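Tastgate to open repair counter in former Clerville bank

11 June 2023

FOR IMMEDIATE RELEASE

Household repair business Tastgate will open its second counter in Clerville this summer, taking over the ground floor of the old bank on Market Street. The new counter will accept small electrical items, clocks, sewing machines, lamps and luggage, and will be open six days a week.

Tastgate has run a counter in Atdale for four years. Customers leave an item, receive a written quote and decide whether to go ahead. There is no charge for the quote. If an item can't be mended, it can be collected or left for parts.

The Clerville premises have been empty since the bank closed its branch. Tastgate has signed a ten-year lease and is fitting out the former banking hall with a public counter at the front and workbenches behind a glass partition. The strongroom will be used to store items awaiting collection. The original front doors are being kept, and a ramp is being added at the side entrance on Corn Lane.

Tsion Zeleke, founder of Tastgate, said: "We get a lot of people coming over to Atdale from Clerville with a kettle or a suitcase under their arm, and it's two buses each way. In February we asked customers where they would like to see us next and Clerville came top by a long way. The bank had the space and the landlord was willing to let us put the benches in."
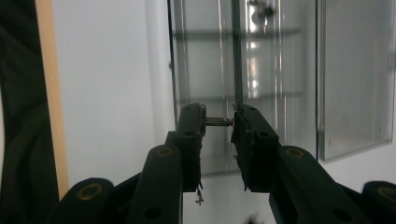
The opening will create four full-time jobs, including one trainee post for a school or college leaver. The trainee will spend one day a week at Endale College and the rest at the counter. Applications for all posts are open until the end of the month, and details are on the Tastgate website or can be picked up in Atdale.

Prices will be the same at both counters. Replacing a plug or fuse will be done while the customer waits. Most other jobs are expected to take between one and two weeks, depending on parts. Tastgate will also keep a shelf of reconditioned items for sale, each with a six-month guarantee.

The Atdale counter handled more than 500 items last year. Lamps were the most common, followed by toasters and sewing machines. Tastgate does not take mobile phones, televisions or anything that runs on gas, and this will also apply in Clerville.

Zeleke said: "Clocks take the longest and people should be ready for that. We would sooner give a late date and keep to it."

The first 100 customers in Clerville will have 10 per cent taken off the cost of their repair. The offer is limited to one item per household and does not cover parts ordered specially.

An opening date will be announced once building work is complete. Residents can look round on the afternoon before the counter opens.

ENDS

Notes to editors

Tastgate repairs household goods for the public and for local businesses. Its Atdale counter is next to the library.

Tsion Zeleke is available for interview. Requests should be made through the Atdale counter.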